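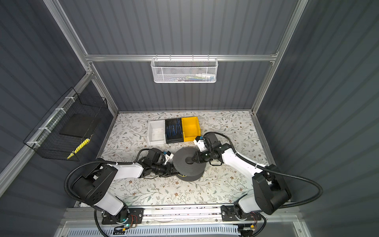 Two-arm cell at our Zernau site, with a disc part on the table.

Technician, Cell Safety and Work Standards (full time)
Meinecke Automation, Zernau

We build and run small two-arm cells for handling and assembly trials. Over the past year the number of cells has grown faster than our paperwork. Each shift has its own way of setting up, starting and stopping a cell, and we want one way that everybody follows. We are hiring a technician to write it down, test it on the floor and keep it current.

What you will do

Walk the cells at the start of the shift and record the condition of mounts, cables, guards and stops. Faults go in the cell log before anyone powers up.

Write and revise work instructions for setup, part changes and shutdown. We keep these to 2 pages, with the stop procedure first.

Carry out risk assessments for new tasks and review the old ones whenever a gripper, fixture or part changes. You should be comfortable working with ISO 12100 and ISO 10218.

Check speed and force settings against the approved sheet. No setting is changed without a second signature – this applies to engineers as well.

Train new operators and sign them off. You may refuse a sign-off, and you may take a cell out of service without asking first.

What we ask for

Vocational training in mechatronics, electrical work or a similar trade, or equal experience. You have worked near running machines and know lockout procedures well. You can write a clear instruction that a new operator can follow alone. Programming is useful but not required. Some lifting and a lot of standing are part of the job.

What we offer

A permanent contract after the trial period, day shift with a 7:00 a.m. start, and paid safety courses. There is a yearly training budget of 2000 euros and a tool and workwear allowance of 700 euros. Travel to our Rerkthorpe site happens a few times a year – travel time is paid as work time.

You will report to Detlef Strobel, head of operations, and work closely with Sajib Jayasinghe on the Mosari cells.

How to apply

Send a resume and one work instruction or checklist you have written, with company details removed. A cover letter is optional. Interviews take place in May and include an hour on the floor, so please wear closed shoes. Address applications to Rainer Sperling, Personnel Office, Zernau.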